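### 3.2 Follow-up and recall

Patients from the Ambridge clinic, 528 in total, all with at least one night guard. Recall at 6 months, then again at 16. Missed visits were counted as dropouts, no phone follow up. Guard wear was self reported, wich is a weak point (see Section 5).
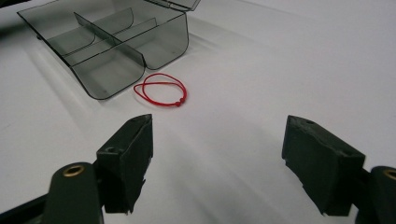
**Figure 2.** Open organizer box, tinted plastic, with lengthwise divider.

Grinding scores fell at the first recall, less so at the second. Two raters, same scale as the Purari study. Jaw pain not scored seperately. Cracked guards were replaced and the patient kept in.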